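Martes de pinzas

Semana larga. Llevamos desde abril grabando demostraciones para Asetti y por fin me siento a escribir algo, aunque sea deprisa y sin corregir mucho. El plan: 600 episodios de ordenar objetos sobre una mesa, cosas de cocina sobre todo. Dos manos, dos pinzas, y a repetir. Tenemos casi 400 válidos. Los demás, pendientes.

Lo que más cuesta es empezar siempre igual. Cesta en su sitio, manos abajo, respirar, grabar. Parece una tontería pero si arrancas cada vez de una manera distinta luego el modelo aprende cualquier cosa. 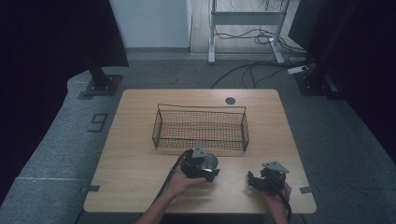
Puesto 9, la cesta vacía y las dos pinzas sobre la mesa.

Hoy tiré 87 episodios en la revisión. Ochenta y siete! Casi todos por lo mismo: prisas al cerrar la pinza, el objeto que baila, corrección a medias. Las correcciones limpias me las quedo – quiero que el sistema vea tambien cómo se arregla un agarre malo – pero las dudas de tres segundos en el aire no sirven para nada.

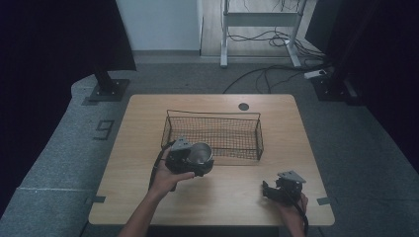 Sigo sin decidir cuánta variedad meter en los agarres. En Motetti, el proyecto anterior, lo hacíamos todo de la misma forma y el modelo se perdía en cuanto movías algo un palmo. Ahora alterno. Con un vaso metálico como el que lleva la pinza izquierda, por ejemplo, hay que variar la altura y el ángulo, y encima brilla, que a las cámaras les sienta fatal. La otra mano, si no trabaja, quieta y a la vista. Eso lo apunté en la guía y yo mismo me lo salto.

Pendiente para mañana: etiquetas, copia de seguridad, y mirar por qué el visor de Westano se come los ultimos fotogramas. Si alguien lo ha usado con episodios cortos, que me escriba. Yo me voy a cenar.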